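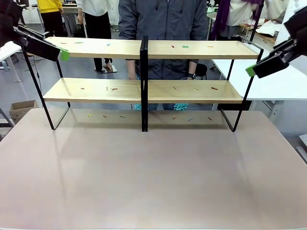 Bauerfeind objects that a divided shelf is a poor test of sorting habits, as people treat the divider as a wall and stop comparing the two sides. We take the objection seriously, and the present section reports how item placement was handled on the two-tier unit.

Hartmut Bauerfeind and the Farnositz group
April

3.2 Shelf layout and item placement

Figure 3 shows the unit with three levels in use: the upper board, the lower board and the tabletop beneath. A black vertical divider splits the unit into a left and a right half, giving six compartments. Each compartment holds three small colored pieces - eighteen in total. Colors repeat between compartments, and red occurs on every level. The pieces were not grouped by color for this layout.

Participants (n = 70) were asked to name the compartment in which a given piece should be stored. The task was repeated in 13 blocks, with a pause after block 7. Responses were coded by level first and by side second, following the Mostix scheme. Answers that named a level but no side were kept and scored as partial.

The tabletop level caused most of the coding disputes. Several participants did not regard it as part of the shelf and described its pieces as "left over" - a reading the Staltov protocol does not allow for. We retained these answers under a separate code. The remaining placements were entered without change and are compared with the open-shelf condition in Section 3.3.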